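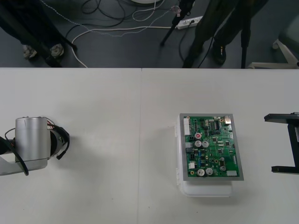
Allotment water: what changes this summer

The new water rota for the Zolgate plots starts on Sat 15 June. It applies to all plot holders, including those on the half plots by the lane and anyone sharing with a neighbour.

Odd-numbered plots may use the standpipes before ten in the morning, and even-numbered plots after five in the afternoon. Cans can be filled at any time. Hoses must be held in the hand and may not be left running on the ground or tied to a cane. Sprinklers are still not allowed.

The rota was agreed at the March meeting after two dry springs in a row. Last summer the pressure at the top end dropped so low in the evenings that plots beyond the orchard often had no water at all. Reet Siliņa, who has one of them, was coming down at six in the morning to fill cans before work. We looked at a second supply pipe from the Sonberg side, but the quote was well beyond what we have in the bank and the work would have meant digging up the main path.

We have spent £775 on water storage instead. This paid for two large tanks, the stands, and guttering for the back of the store shed. One tank is in place behind the shed and the other will go next to the compost bays once the ground there has been levelled. Valdis Ķēniņš is doing the levelling and would be glad of a hand on weekday evenings. Bring a spade and stout boots.

Water from the tanks is for cans only. Please do not drink it or wash salad in it. Turn the tap fully off when you finish. It is stiff and needs a firm push at the end.

Plot holders who want a butt of their own can still order through us. The price is lower if we order together, so give your name and plot number to Vaida Vanags by the end of the month. You will need a level base of slabs or bricks. A full butt is very heavy and one went over on the lower plots last year, taking a fence panel with it.

Several people have asked about mulch. The tree surgeon has left another load of wood chip at the main gate, and you may take up to 100 litres per plot this time round. It is fresh, so use it on paths or round fruit bushes and keep it off seed beds. Straw is not being ordered this year.

If you are going away and need someone to water for you, put a note on the board in the shed with your dates. Anjana Hettiarachchi has a list of people willing to help. Whoever waters your plot should keep to your hours and not their own.

The far standpipe is still dripping. A new washer is on order.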